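Gripper fault on the jam task: what we found

Runs on the Kornaden two-arm table were stopped on 12/01/2025 after the right gripper lost force while holding a spoon. The spoon turned in the fingers, the arm carried on with its path and the handle struck the rim of the dish. The operator, Youssra Salem, pressed the stop button. There were no injuries and the arm took no damage.

The log for that run shows the grip current falling to 73 per cent of its set value in nearly two seconds. No warning was raised. The alarm threshold had been lowered in August, during the trials with soft packaging at Estbridge, and was never put back.

Latifa Abdel Hamid went through all 347 runs recorded since then and found the same drop in 112 of them. Most ended normally, with the spoon still held, so they were marked as passes. Those marks have now been withdrawn and the runs will be scored again.
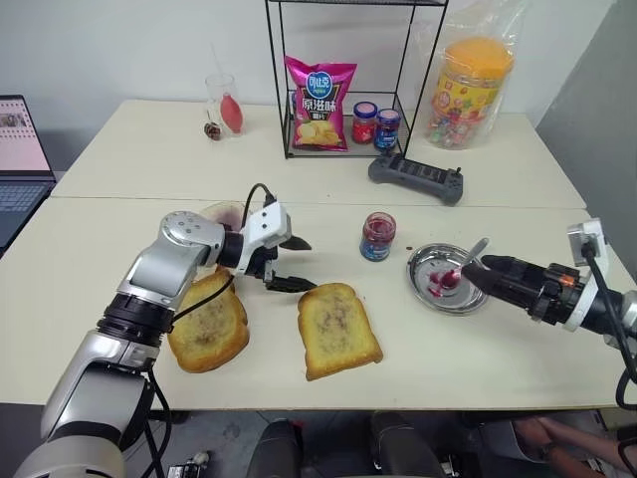 The toast and jam set-up, with the right gripper at the spoon.

The cause is a loose connector in the gripper supply. When the wrist turns far enough, the cable loop pulls on the plug and contact becomes poor. Fouad Ghoneim could repeat the fault by hand on the bench -- a light sideways pull was enough -- but not with the wrist held still. This explains why the morning checks, done in the home position, missed it.

The following changes apply from the next session:

The grip alarm is back at its original threshold and can only be changed with a second signature.
A drop in grip current now stops both arms, where before it only wrote a line to the log.
The morning check includes a full wrist turn in each direction with an object held.
Anyone seated at the table keeps hands and knees clear of the front edge while the arms are powered.

A locking connector is on order from Zidden. Until it is fitted, the right arm is limited to half speed. Questions about the withdrawn runs should go to Latifa, and any further loss of grip should be reported to Souad Metwally the same day, including cases where the object was not dropped.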